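WILAR, Monday, 22/04/2024

Folks who have spent years on the finishing floor at Filtgate will tell you, usually over a second cup of coffee, that zippers are the part of the job that wears out your thumbs. So there was plenty of good-natured curiosity when the company began teaching its new machines to handle cloth, with its own staff doing the teaching, a pair of hand-held grippers at a time. 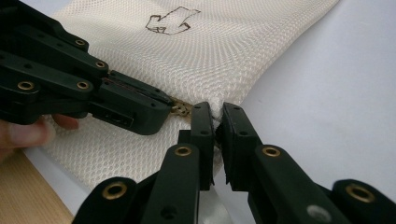 The 36 people who took the training are keeping their pay grade, and they now split the week between their old benches and the teaching tables, a change most of them seem to like (the sitting down especially!). Haoran Qian, who has sewn and packed here for years, says his wrists feel better, though he does miss the chatter of the long bench.
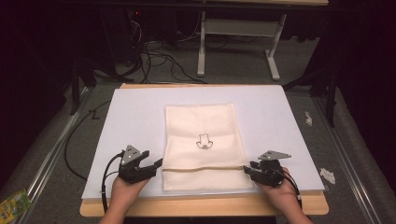

LOCAL BUSINESS

So far the crew has recorded 1,006 short tasks, from closing mesh bags to laying cord across a folded towel. Filtgate hopes to put the first machine to work in June, on the evening shift, and has promised to sit down with everyone before then to talk over hours.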